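Filed under: Open data / Food & home / Text collections

Posted in December by Rosalba Carbone

# Jandum: a collection of home recipes, typed up and tidied

Hello! This is the README for Jandum, my slowly growing pile of handwritten recipes turned into plain text. It started with my aunt's biscuit tins (full of cards, not biscuits, sadly) and then friends heard about it and began sending me theirs. There are now 3,346 recipes in here, and I've typed or checked every one of them myself, so any daft mistakes are mine.

## What's in the folder

One big CSV called recipes.csv, plus a folder of plain text files with the same recipes laid out so a person can read them while cooking. The columns are:

- `id` - a number, never reused, even if I delete a recipe
- `title` - as written on the card, spelling and all
- `source` - which family or tin it came from (there are 22)
- `ingredients` - one long string, split with semicolons
- `method` - the steps, more or less as written
- `notes` - scribbles in the margin, my favourite column by miles

If the card says "butter the size of an egg" then that's what you get. I did try converting everything to grams in the first version and I hated it, so I took it all out again.

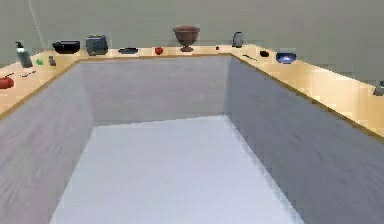
## How I typed it up

I tried scanning the cards to begin with, using a little program called Zhuravel, and it was fine on the typed ones and hopeless on my aunt's handwriting (it read "suet" as "sweet" over and over, and I can tell you a sweet crust pudding is a very different supper). So I sat down with a pot of tea and typed. Later on I went back and read 200 of them against the cards, picked at random, and fixed what I found. The worst offenders were oven temperatures, mostly because half the cards give gas marks and the other half say things like "a brisk oven".

Words I couldn't read are marked `[?]`. If you recognise a recipe and know what the missing word ought to be, please write to me! I've had a lovely letter settling one argument over whether it was mace or maize.

## Things to watch out for

- Some recipes turn up more than once. I've kept every copy, as the differences are half the fun, but you may want to weed them out before counting anything.
- The Brurberg tin is nearly all baking, and it makes up 800 of the recipes, so don't go drawing conclusions on how much cake people eat.
- Jam and pickle recipes are old and I haven't tested them. Please follow modern advice on bottling.
- Dates are mostly missing. I've left them blank and not guessed.
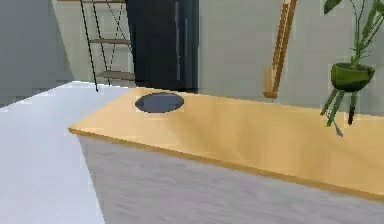
## Using it

Help yourself. Cook from it, print it, use it for a school project, whatever you like. I'd be pleased if you mentioned Jandum by name and told me what you made. The one thing I'd ask is that you leave the family names in the `source` column alone if you pass it on - people lent me their cards on that understanding.

## Still to do

The Drultura tin is only half typed. It's got a whole run of dumpling recipes with the quantities torn off, and I'm hoping a cousin has the other set. I also want to split the ingredients up properly, one to a line, but I keep finding cards to type instead.

Related items

- Reading old kitchen handwriting: a few tips
- Gas marks and brisk ovens: a rough table
- The Brurberg tin, card by card
- What to do with a box of old letters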